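Search this site
Enter keyword Go

About the Cinari Group
3 min read

The Cinari Group is a research unit at the Lirnarcombe Institute. We study how robot manipulation policies can be trained and compared in simulation. Our main result to date is a procedure for ranking policies by how they fail when the layout of a table changes.

Most simulated benchmarks report a single success rate. Two policies can share that number and behave very differently once a target object is partly blocked by its neighbors.

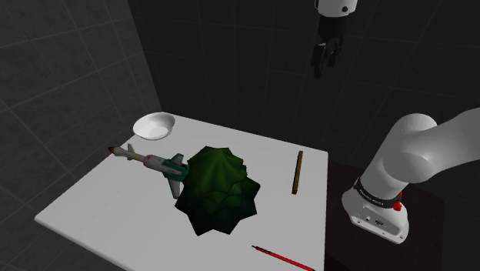
Our procedure, called Gagnon, holds the task fixed and varies the layout. Each policy is run on 500 layouts, drawn from a pool of 1,125. A run is scored on approach, contact and placement, and the scores are kept separate through to the final report. Layouts are generated from a seed, so any run can be repeated on another machine.

Camera placement is treated as a second variable. A policy that reads the table well from one side may lose the target when the arm covers part of it. We render each layout from several viewpoints and log which objects are hidden at the moment the policy commits to a grasp.

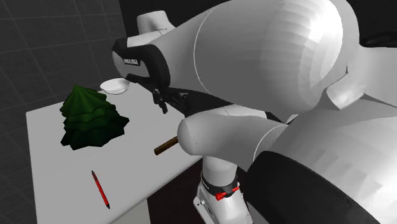 In our June report, occlusion by the arm accounted for more failed approaches than clutter did. Changing the order of training layouts had little effect. Adding a view from near the gripper reduced contact errors on thin objects and left placement errors unchanged. 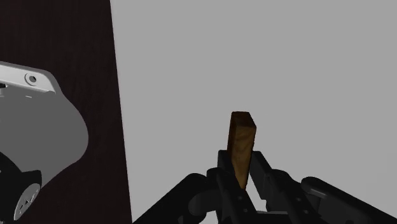
The group was started by Aksel Baldursdóttir, who leads the work on scoring. Lucie Sawatzky maintains Arnico, the scene generator. The group has 10 members, and jobs run on a shared cluster of 16 nodes. Outside teams may submit a policy for scoring. Submissions need a fixed checkpoint and a list of the camera inputs used.

Related
Gagnon: scoring rules and file format
Arnico release notes
Occlusion and grasp commitment: June report
Submitting a policy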